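Monell bedroom set, photos from the collection days

January 2026

Quick page, more later. We're gathering pick-up examples for the Briem policy, all done by hand with the gripper tool, no arm needed at this stage. Target is 1378 clips across 3 homes. Bedroom is the second home, the messy one. Every clip is one grab, one lift, one put down. Up to 14 seconds each, anything longer gets trimmed or tossed.

Rules we gave people: mix soft and hard things, don't tidy between clips, come in from a diferent side each time. 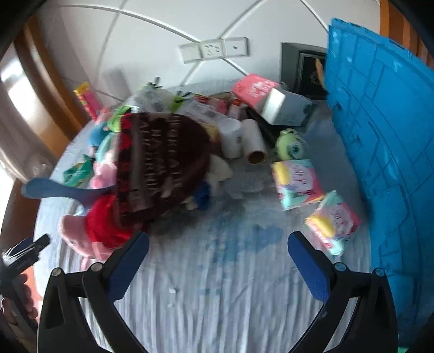 Bed pile, blue pads open. Plush toys, knitted beanie, hand mirror, paper roll, packets.

Notes on this set. Plush is easy to grab and hard to label, two toys touching and the labeler wants to call it one. Mirror handle is a good thin target, more of those please. Colorful packets gave the old Tremuvby model trouble in November so we're loading up on them now. Boxes near the headboard = long reach, keep the wrist straight.

Still to do: 2 more passes on the bed, then the same items on the floor. Uvitz is doing the labels, first batch goes over once the clip names are fixed (sorry, the numbering restarted halfway thru). Kitchen photos go on thier own page.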